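정리의 방, 작은 갤러리
글과 사진: 아이노아 파스토르(Ainhoa Pastor)

옮겨 심은 화분처럼 자리를 못 잡는 물건들이 있다. 버리자니 멀쩡하고 쓰자니 어디에 쓰는지 모르겠는 것들. 루베티(Luvetti) 건물 2층 공용 주방에는 그런 물건이 유난히 많이 모인다. 지난 12월에 다 같이 선반을 비우기로 했고, 나는 기록을 맡았다. 기록을 맡으면 무거운 걸 안 들어도 된다는 계산이 있었는데, 그 계산은 첫날 오전 10시쯤 틀렸다.

선반에서 나온 물건은 모두 246점이다. 숟가락 한 개도 한 점으로 쳤다. 오우잔 툰제르가 그렇게 하자고 우겼고, 나중에 숟가락 칸을 맡게 되자 제일 먼저 후회한 사람도 오우잔이다.

철망 바구니

흰색 철망 바구니는 이 주방에서 가장 오래 논쟁을 부른 물건이다. 위가 뚫린 직사각형이고 바닥에 흰 판이 깔려 있다. 두이구 카라카야는 양파용이라고 했고, 콘라트 자크는 행주용이라고 했다. 둘 다 집에서는 양파와 행주를 봉지째 문고리에 걸어 두는 사람들이다. 투표를 했더니 2 대 2가 나왔고, 나는 기권했다.

철망의 좋은 점은 안이 보인다는 것이고, 나쁜 점도 안이 보인다는 것이다. 서랍에 넣으면 잊고 살 수 있는 것들이 철망 안에서는 매일 사람을 쳐다본다. 결국 뚜껑 있는 작은 반찬통만 넣기로 했다. 반찬통은 적어도 네모나고, 쳐다보는 느낌도 덜하다.

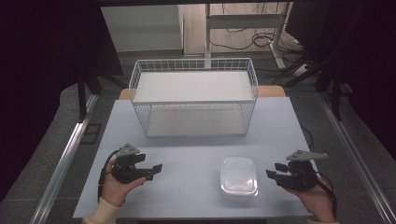

반찬통을 고를 때는 규칙을 하나 정했다. 뚜껑과 몸통이 짝이 맞는 것만 남긴다. 쉬워 보이지만 이 규칙 하나로 거의 20개가 탈락했다. 몸통 없는 뚜껑이 그렇게 많을 수 있다는 걸 처음 알았다. 에두아르도 마카파갈은 뚜껑만 따로 모아 컵받침으로 쓰자고 했는데, 우리에게는 이미 컵받침이 있다. 컵이 모자랄 뿐이다.

살아남은 것은 대체로 반투명한 플라스틱 통이다. 뭐가 들었는지 알 듯 말 듯한 정도로만 비친다. 뿌연 뚜껑 너머의 저것이 무말랭이인지 고무줄인지는 열어 봐야 안다. 두이구가 한번은 점심에 고무줄 통을 들고 나갔다가 편의점에 들렀다고 한다. 그 뒤로 이름표를 붙이자는 말이 나왔고, 이름표를 사자는 말이 나왔고, 이름표는 아직 없다.

넣는 법도 합의가 필요했다. 콘라트는 통을 세로로 세우자고 했다. 책처럼 꺼낼 수 있다는 것이다. 국물 있는 반찬을 가져오는 사람들은 이 의견을 길게 듣지 않았다. 지금은 눕혀서 쌓고, 큰 것이 아래로 간다. 작은 것이 아래에 깔려 있으면 대개 콘라트가 다녀간 것이다.

선반 맨 아래 칸

여기는 원래 클롤비(Clolby)라고 적힌 종이 상자 자리였다. 상자 안에는 더 작은 상자가, 그 안에는 설명서가 있었다. 무엇의 설명서인지는 끝내 밝히지 못했다. 독일어인 줄 알고 아는 사람에게 물었더니 독일어가 아니라고 했다. 설명서는 내가 맡아 두고 있다. 버리는 순간 그 물건이 나올 것 같아서다.

상자를 치운 자리는 한동안 비워 두기로 했다. 빈칸이 있어야 숨통이 트인다는 게 에두아르도의 주장이었다. 사흘 뒤에 우산이 들어왔다. 주인은 에두아르도다.

창가 쪽

창가에는 리베라(Rivera) 찻집에서 받아 온 양철통 6개가 나란히 섰다. 차가 든 통은 하나고 나머지에는 동전, 단추, 클립 같은 것이 들었다. 손님이 오면 늘 단추 통부터 열게 되는데, 하필 그게 제일 예쁘기 때문이다. 오우잔은 차를 단추 통으로 옮기자고 했고, 그러면 단추는 어디로 가느냐는 질문에는 답하지 않았다.

다음 차례는 소네크(Soneck) 쪽 창고다. 거기에도 철망 바구니가 하나 더 있다는 소문이 있다. 양파파와 행주파가 벌써 표를 모으는 중이고, 이번에는 기권을 받아 주지 않겠다고 한다.

갤러리에 보탤 사진이 있으면 주방 게시판에 쪽지를 남겨 주세요. 짝 잃은 뚜껑을 찾으러 오실 분은 이달 안에 오셔야 합니다.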